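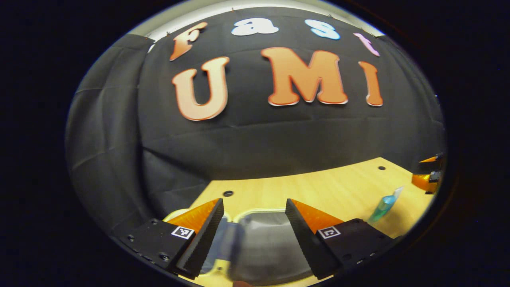

In Defense of the Crooked Banner

My cousin Maribel Ayala turned 40 in April and her husband ordered one of those printed vinyl banners, six feet long, her face on it twice. It was perfect. Every letter lined up, the colors matched the napkins, and I could not tell you a single other thing about it. It went in the trash with the paper plates.

I've been thinking about that banner way too much. When I was a kid, party letters got cut out at the kitchen table the night before, usually by whoever had the least homework. My S always came out looking like a 5. My mother would trace around cereal bowls for the O's and then run out of the good paper halfway through the name, so you'd get HAPPY BIRT in yellow and HDAY in whatever was in the drawer (one year, gift wrap with reindeer on it). And we kept those! There's still an envelope of them in her closet, and she still digs through it when somebody needs an A.

I know what the other side says, and I've heard most of it from Florin Radu, who lives next door and has three kids under 6. He says he has no evening to spend with scissors, and the banner costs him $15 and shows up at the door. Fine. I'm not coming for Florin. If you're that tired, buy the banner and go to bed.

But I think a lot of us who aren't that tired have gotten scared of our own handwriting. We see so many finished, smoothed-out things all day long that a wobbly letter starts to look like a mistake we should apologize for. I did it myself last year, spent a whole evening comparing fonts for a bake sale sign that was going to be taped to a card table. A font! For brownies!

So I've gone back to paper. I bought a pack of 300 colored sheets, which should last me until I retire, and a pair of scissors that really cut. My letters lean. The last row ran downhill so badly that Yaneth Huaranga tipped her head to read it, and then she asked if she could take the Y home.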